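Course handouts / Outdoor mobile robots / Week 3

Monday, August 17, 2026
Zinash Gebretsadik

Right, rules for running a robot outdoors among people who never signed up for your experiment. I promised I'd write up what I said last week, as half of you were still fighting with the charger and missed the first bit.

Let's start with permission. A public space feels free to use, and for walking across it mostly is, but once you bring a machine that moves by itself you need a yes from whoever runs the ground. At Voverden we use the Negash form (two pages, ask me for the current one). It wants the route, the hours, the top speed and the name of one person who is in charge. One person! If three of you share the job, none of you will press stop in time.

Then walk the route on foot, the same day, before you unpack anything. Maps go out of date faster than you'd think. Kerbs, parked bikes, heaps of building rubble, steps at the far end of a big open square – write down every one of them and mark a keep-out line round each. I like a metre and a half for anything that could shift or tip, and more for the top of a flight of steps. 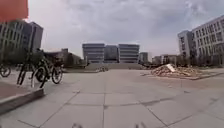
Wide open ground makes people careless, me included. You see all that paving and want to turn the speed up. Please don't. Our course limit is walking pace, whatever the machine can do, and it stays that way on a quiet morning. Someone can come round a corner on a bicycle much quicker than you can find the button.

About that button. Test it at the start of every session, with the robot moving, and log the result. In December a team at Gillonen looked back through 370 session logs and found 42 with no stop test written down. I'm not saying the tests weren't done, but if it isn't in the log I have to mark it as missed, and so will any inspector.

Who stands where: the operator keeps the robot in plain sight, and the spotter walks on the side people are most likely to come from. If a passer-by wants to chat (they will, it's lovely), stop the robot first, then chat.

For Thursday, read section 16 of the Zirnenside code of practice and bring your own route sheet, filled in by hand. Messy is fine.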